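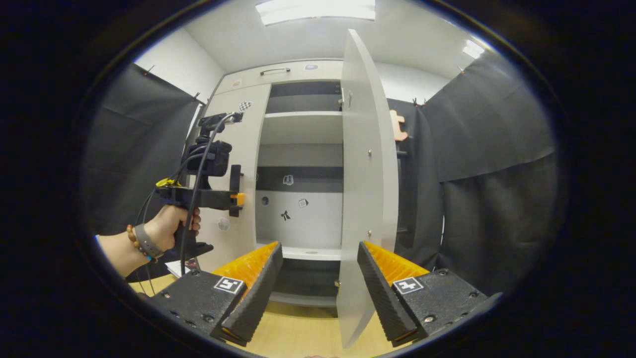
Money Explorers: Borrowing and Lending

What is interest?

Have you ever lent someone a pencil and got it back a bit shorter? Lending means letting somebody use a thing of yours for a while. People lend money too, and when they do, something rather clever gets added on. It's called interest, and once you know how it works you'll start spotting it all over the place!

Let's take a trip to Pukeo, a little island we made up for these pages. The money there is called the plok, and everyone keeps their ploks at the Plokunance Bank (try saying that with your mouth full).

Borrowing some ploks

A baker on Pukeo wants a bigger oven. It costs 200 ploks, and she hasn't got them yet. She could save up, but that would take ages, and people want their buns now. So she goes to the bank and asks for a loan.

The bank says yes, as long as she pays back the 200 ploks and a little extra on top. The extra is the interest. You can think of it as rent. If you hire a rowing boat for the afternoon, you give the boat back at the end and you also pay for the time you had it. A loan works in a similar way, except the thing you've hired is money.

How much extra?

Interest is usually worked out as a percentage. "Per cent" means "out of every hundred". The baker's loan has interest of 6 per cent a year, so for every hundred ploks she borrows, she pays six extra ploks each year. She has borrowed two hundreds, and two lots of six makes twelve.

If she pays it all back after one year, she hands over 212 ploks. The first 200 are what she borrowed and the last 12 are the interest. Now she has her oven, and with any luck a long queue outside the shop!

When the bank pays you

Now for the really good bit. Interest can go the other way round!

When you put money in a savings account, you are letting the bank use it for a while. The bank can lend some of it to other people, like our baker. So the bank may pay interest to you.

Say you put 200 ploks into an account that pays 3 per cent a year. At the end of the year the bank adds six ploks. You didn't have to wash a single car or walk a single dog, and now you have 206.

Leave it all in for another year and the bank works out your interest on 206 ploks, so you get slightly more than six this time. That is called compound interest, which means interest on your interest. It starts off tiny, like a snowball at the top of a hill, and the longer it rolls the bigger it gets.

Did you notice?

The baker pays 6 per cent to borrow, but savers only get 3 per cent. Where does the rest go? The bank keeps it. It has to pay the people who work there and keep the lights on, and it needs some put by in case somebody can't pay a loan back. Whatever is left over is the bank's profit.

Try it yourself

Ask a grown-up to help you find a savings poster or leaflet, and hunt for the % sign. Then work out how many pounds you'd get in a year if you saved £100. (Clue: it's a lot easier than it looks!)

Words to remember

Loan: money you borrow and have to pay back.
Interest: the extra paid for using someone else's money.
Savings: money you keep for later.
Profit: what's left when all the costs have been paid.

Next in Money Explorers: What is a budget?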